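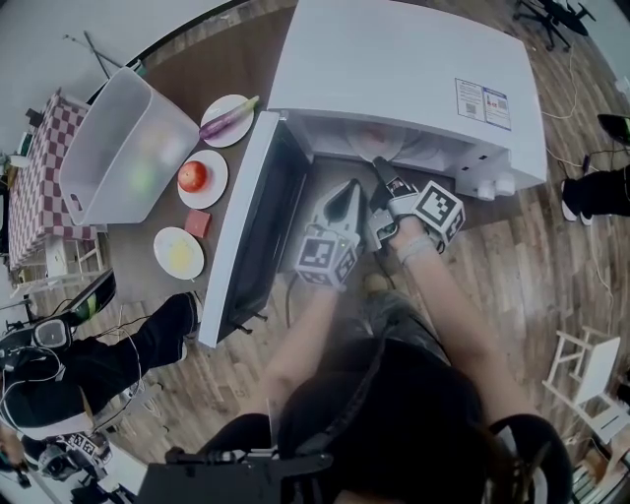

Micro-ondes posé par terre : vous en pensez quoi ?

Forum Petit électroménager > Cuisson et réchauffage

tamaris_23
Posté le 16/04/2022
Bonjour à tous. On emménage dans un local sans vraie cuisine et la seule prise libre est au ras du plancher. Du coup le micro-ondes est par terre, sur le parquet, porte qui s'ouvre à gauche, et les assiettes à côté. Modèle blanc tout simple, 2 boutons, plateau en verre. Le vendeur de chez Skomow m'a dit que ça ne posait aucun problème. J'ai comme un doute. Quelqu'un a déjà fait ça plus d'une semaine ?

grille-pain-triste
Le vendeur te dira toujours que ça ne pose aucun problème. Ouvre la notice, page installation : chez moi (un Harero) il est écrit noir sur blanc qu'il faut une surface plane et dégagée derrière. Pas un mot sur la hauteur. Après, réchauffer sa soupe à quatre pattes, je demande à voir.

Lomelle
J'ai eu le mien au sol de janvier à l'été, il marche encore. Faut pas dramatiser.

grille-pain-triste
« Il marche encore », ça ne prouve pas grand-chose. Tu as regardé les grilles d'aération ? Au sol elles avalent la poussière et les poils de chat.

Lomelle
Pas de chat. Et je passe l'aspirateur, merci.

pierrade_du_12
Moi c'est plutôt les assiettes par terre qui me gênent. Une aubergine et une tomate entières, bon, ça se lave. Mais ce qui ressemble à un morceau de viande à même le plancher, non. Mets au moins un plateau dessous. Et si tu as une table, pourquoi ne pas tout mettre dessus ?

tamaris_23
La table est à l'autre bout, avec la nappe à carreaux rouges et blancs, et le fil ne va pas jusque-là. J'ai pensé à une rallonge.

grille-pain-triste
Une rallonge sur un micro-ondes, mauvaise idée. Ou alors une bonne, courte, déroulée en entier, et rien d'autre de branché dessus. Celles à trois sous, à éviter.

oseille
D'ailleurs l'aubergine entière au micro-ondes, quelqu'un y croit ? Piquée à la fourchette, d'accord, mais j'obtiens une éponge grise à chaque fois. La tomate, pareil, elle éclate.

Lomelle
En tranches avec un peu d'huile ça passe très bien.

oseille
Ça passe, oui. De là à dire très bien...

pierrade_du_12
Pour revenir au sujet - un petit meuble bas suffit. Le Makbridge à deux niveaux, par exemple : le four en haut, un bac en plastique en bas pour les légumes. Vérifie juste le poids admis, le chiffre du carton me paraît optimiste.

tamaris_23
OK pour le meuble bas, je mesure le renfoncement ce soir. Je garde le bac pour les légumes, et la viande retourne au frigo en attendant.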